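Holding the line

Suture thread is sold by the box and mostly noticed when it breaks. In a practice room it takes up more of the day than any other item, and a trainee who can drive a needle cleanly may still spend months learning what to do with the length left over.

The skills centre at Vellalthorpe runs its suturing course in two blocks, the first in January. Each bench is supplied with soft tissue, a tray of thread and two instruments operated from a console. The bench fee is £205 a session. Trainees are asked to log 100 knots before they move on to a running stitch, and the log is checked against the thread used.

Most of the first block goes on handling. Thread has memory: it comes off the packet in the curve it was wound in, and it will return to that curve whenever the tension drops. A fine strand laid across a moist surface also tends to cling, so that a loop meant to stand open falls flat. The usual remedy is a shorter working length. Vulero, whose practice thread is used on the course, supplies it on a 1000-metre reel for this reason, and the benches cut their own.

The second difficulty is the tips. A jaw that closes on thread at its very end will let it slip under load; one that closes too far back may nip it against the hinge. The course notes give the grip its own page. They also ask that the thread be passed from one jaw to the other close to the tissue, where a slack strand has less room to wander.
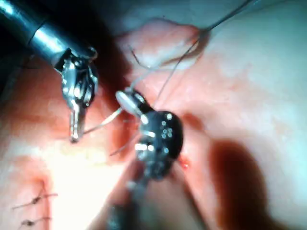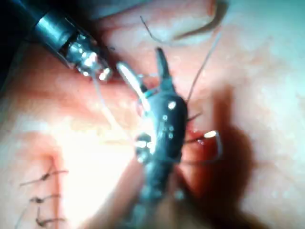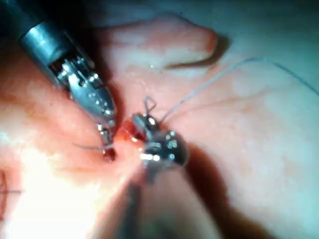
Two instruments working at close quarters over soft tissue, Vellalthorpe.

Force is harder to teach. A hand tie done with the fingers gives a good deal of information through the skin, and a knot can be set by feel. At the console the operator reads tension by eye: the thread straightens, the edge of the tissue lifts, the colour at the bite pales slightly. Pull past that point and the thread cuts through. Instructors call this cheese-wiring, and it is the most common fault recorded in the first block.

Glare is a related problem. Tissue that is kept moist throws back a good deal of light, and polished metal throws back more. A pale strand crossing a bright patch can be lost to view for the whole of a throw. Some benches keep a dark thread for beginners and change to a lighter one in the second block. Makholm, which makes the lamps, recommends turning the light down before altering its angle — advice the instructors follow about half the time.

Then there is crowding. Two wrists brought together over a small opening will hide it, and the operator has to decide which of them should give way. The course teaches that the holding instrument stays still and the tying one moves around it. Left to themselves, most trainees move both.

Costs are modest apart from the consoles. The centre budgets £2000 a block for thread and tissue, and thread is the smaller share. Offcuts go into a lidded pot at the end of each bench and are cleared on Monday, along with any needle that has lost its point.

The second block covers continuous closure, in which one length of thread has to serve for the whole wound and a slack turn early on is carried through to the end. Places are limited by the number of consoles. Urban, the firm that services them, needs the room for a week between blocks.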